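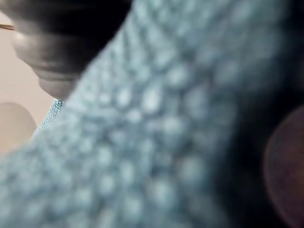 Equipment planning: fabric handling cell, second stage

The second stage of the fabric handling cell goes to tender in May. Members who run towel, blanket or bath mat lines have asked for the working figures, so the main ones are set out below with the assumptions behind them. Prices exclude VAT. The figures apply to the trial cell at Sturnbridge and will need adjusting for other sites.

Scope

The cell picks one piece of textured fabric at a time from a stack, lifts it clear, and lays it on the infeed table of an existing folding machine. It does not fold, sort or inspect. These three jobs were in the first draft of the specification and were taken out when the budget was fixed. A quotation that includes them should be treated as a quotation for a different machine.

The fabrics in scope are looped, bobbled and nubby weaves in single colours. Plain sheeting is left out, as the folding machine already has a vacuum feed which handles it well enough. Vacuum does not hold on a raised surface. Air leaks through and between the bumps, and the pump ends up running flat out to hold a piece that weighs very little. Needle grippers hold better but leave marks on the softer grades, and two members reported pulled loops after short trials.

The specification therefore asks for a soft finger gripper with a ribbed outer profile and a small camera at the wrist. Suppliers may offer an alternative, but must price the soft finger version as well so that the bids can be compared.

What the money goes on

First-time buyers tend to budget for the arm and treat the remainder as extras. On this cell the arm is the easiest line to price and the one least likely to move. The lines that moved between the first and second drafts were guarding, the gripper and integration time.

Guarding went up after the risk assessment. The arm itself is a low-force model, but the folding machine beside it is not, and the operator has to reach between the two to clear a jam. The revised layout has a fixed panel on the wall side and an interlocked gate on the aisle side. Sites with more floor space may be able to separate the machines and save on the gate.

The gripper line now covers the fingers as consumables. Soft fingers wear at the tip and at the creases between the ribs, and a split finger loses its grip with little warning. The specification calls for 19 spare fingers to be delivered with the cell. A full change takes four, and the remainder covers the first year at the planned running hours plus breakages during commissioning. Ask for the price of a single finger in writing, and ask how long that price will be held. One of the bids in the first stage had a low purchase price and a finger price which cancelled the saving inside a year.

Integration time is quoted by the day, and the days should be listed by task. A single line reading "integration and commissioning" gives the buyer no means of checking progress or of disputing an overrun. We have asked for mechanical fitting, electrical connection, camera set-up, motion programming and operator training as separate entries.

Cameras and lighting

This part of the budget was set too low the first time round. A wrist camera is cheap and sits where the gripper goes, so it keeps a view of the material near the fingers for the whole approach. The drawback is distance. Once the wrist is close to the fabric, the nearest surface fills most of the view and falls out of focus, and only material further off stays sharp. Light is also uneven at that range. One part of the weave is bright and the part that curves away goes almost black.

Software which looks for the edge of a fold needs contrast at that edge. With a soft blur in front and a patch of sharp texture behind in the same colour, the edge is hard to place. There are three ways of dealing with this, and they cost different amounts.

The first is a lens with a shorter focusing distance. It is the cheapest option and improves the last part of the approach, at the expense of the view from further back. If the cell has only one camera, the loss matters.

The second is a fixed overhead camera to find the stack, with the wrist camera used only for the final approach. It needs a mounting frame, a second cable run and a calibration routine that has to be repeated whenever either camera is knocked. Our budget includes it.

The third is a small light on the wrist. This helps with the shadow side but adds weight and another cable at the point where cables fail most often. We have listed it as a priced option and will decide after the acceptance trial.

Cable routing deserves a line of its own in any specification. State that cables at the wrist must be clipped or sleeved, that they must not pass between the fingers and the camera, and that the supplier is to replace any cable that fails in the first year. The bend radius should be shown on the drawing.

Software and data

Two of the packages under consideration, Pritetti and Tai, are sold in different ways, and the totals cannot be compared until they are put over the same period. Pritetti is a one-off licence with paid upgrades. Tai is an annual charge with upgrades and remote support included. Over one year Tai is cheaper. Over the eight years we use for depreciation it is dearer, unless two or more Pritetti upgrades are taken, in which case there is little between them.

Both can be trained on the buyer's own fabrics. For the trial we recorded 535 picks, covering the normal range of stack heights and four fabric grades. That is a small set. It was enough to show which grades gave trouble and was never intended as the full training set. Members planning something similar should allow operator time for it, as the stack has to be rebuilt by hand between runs and the folding machine is idle throughout.

Check who owns the recordings. The standard terms we were first sent gave the supplier the right to use them for other customers. This was struck out on request, with no change in price, but only because it was raised before signing.

Floor, power and air

The soft fingers run on low-pressure air. Most sites have compressed air to hand, but it has to be dry and filtered, and an old ring main may need a new filter set at the point of use. The allowance in our budget covers one filter, one regulator and a shut-off valve inside the guard line.

The arm and controller run from a standard single-phase supply. The overhead camera needs a rigid mount. Fixing it to the roof steel was ruled out at Sturnbridge on account of vibration from the dryers, and the frame now stands on the floor. It takes up more room than expected and should be drawn on the layout from the start.

Lint is a running cost. It settles on lenses and in the creases of the fingers. Budget for a wipe-down at each shift change and include the minutes in the labour figure. A lens cover that can be removed without tools is worth specifying.

Acceptance

Payment is split into four stages: order, delivery, commissioning and acceptance. The last stage is held until the cell has completed an agreed run on the buyer's own fabric, at the buyer's own site. A demonstration at the supplier's works on sample material does not count towards it. The contract should say what is meant by a failed pick. Our definition covers a missed piece, a double pick, a dropped piece and any visible mark on the fabric. Double picks were the main point of argument in the first stage, as the raised surfaces of neighbouring pieces catch on each other and the second piece may fall off partway through the lift. We count that as a failure whether or not the piece reaches the table.

Maintenance

Vulirum has quoted for a yearly service contract covering the arm and controller. It leaves out the gripper, the cameras and the guarding interlocks. A combined contract has been requested and will be passed on to members when it arrives. Until then, the budget carries the interlock check as a separate item, to be done by the site electrician.

Documents

The revised specification, the blank cost sheet and the guarding layout are dated 11/4/18 and replace all earlier copies. They can be requested from the newsletter office. Members who wish to join the May tender as a group purchase should send their floor plan and a list of fabric grades with the request – samples can follow later.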